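4.2 Wiping and Folding: How Close Are We?

People who visit our lab nearly always ask when a machine will do their housework, and we have learned to answer with a question of our own, namely which part of the housework they have in mind.

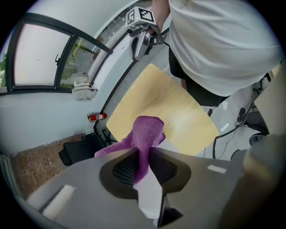
Wiping a surface sounds like the easy part, and in some ways it is. The motion is short, the goal is plain, and a person can show it many times over without getting tired. We gathered 1036 demonstrations of cloth handling for the Zotenier task set, and 300 of these were wiping alone (Figure 3). The trouble, as Elli Kettunen pointed out to us early on, lies mostly in the cloth. A soft cloth bunches and twists once it is gripped, and it seldom bunches the same way twice, so a policy that has learned where the fingers are may still have very little idea where the cloth is.

Figure 3. Cloth task with hand-held grippers. A purple microfiber cloth is clamped in the near gripper, beside a light wooden board; the operator holds a second gripper carrying a marker cube.

Our trained policy wiped well enough when the cloth lay flat at the start, and rather poorly when it had been dropped in a heap. Folding was harder still, and of the 15 folding trials we ran, we would happily have put only 3 in a linen closet. We take up the question of regrasping, which we believe explains most of these failures, in Section 4.3.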